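Sunday, late

Came in at 10 to run the towel folding on the Gurkbridge bench by myself, and by 11 I had stopped it and was filling out a fault sheet. I'm putting it down here too while I remember the order of things, because the sheet only has four lines for "what occurred."

The first hour went fine. The arm picked the near corner, made the first fold, let go, came around for the second one. I was at the desk with the log open and one hand near the stop button, as we're supposed to be. On the next towel it closed on the edge and the grip force reading went up and stayed up. The program had sent the open command. The log shows it going out twice. The fingers stayed where they were. Then the arm started its lift anyway, with the towel still in the grip, and swung toward my side of the table.

I hit stop. The arm quit moving almost at once. The towel came down over the edge of the bench and I left it there until I had the power off and the tag on the switch.

What bothers me is the lift. A gripper that sticks is a nuisance and we've had that before, back in March, when Sabina found lint packed into the slide. But the arm is supposed to wait for the fingers to report open before it goes anywhere. It didn't wait. Either the check is gone from the new version or the sensor said open when it wasn't. 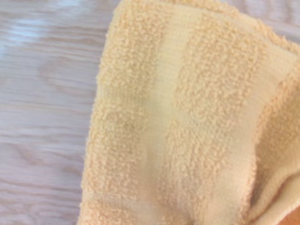
I called Ľubomír at home, which I didn't like doing on his day off. He asked whether anyone was inside the tape. No. He asked whether I had been. Also no, but I had been inside it ten minutes earlier to straighten the stack, with the arm paused and not powered down. I told him that. He was quiet and then said to write it on the sheet, so I did. Everybody pauses it and reaches in. I've done it probably every shift since we moved the bench over from Monville.

He had me read him the settings over the phone. Grip force limit was at 100 percent. It should be well under that for terry cloth. I don't know who changed it. It could have been me on Friday when I loaded the Rekamville profile, since that one was written for heavier goods and I didn't go through the values line by line. I said so. That might explain the squeeze. It doesn't explain the lift.

After lunch I took the finger covers off with the power locked out. Some fluff in the slide, less than I expected. One cover is worn on the inside face. I bagged the fluff and put the cover in the drawer with a note on it. I didn't try running it again. Sabina will want to see the sensor signal before anyone touches the wiring, and she's in at 7 tomorrow.

To do: send her the log. Ask Boyer for two spare covers. Compare the new program with the old one and find the wait step. Put the force limit on the startup checklist.

Home by 4. My shoulder hurts from how I jumped. Soup, then bed.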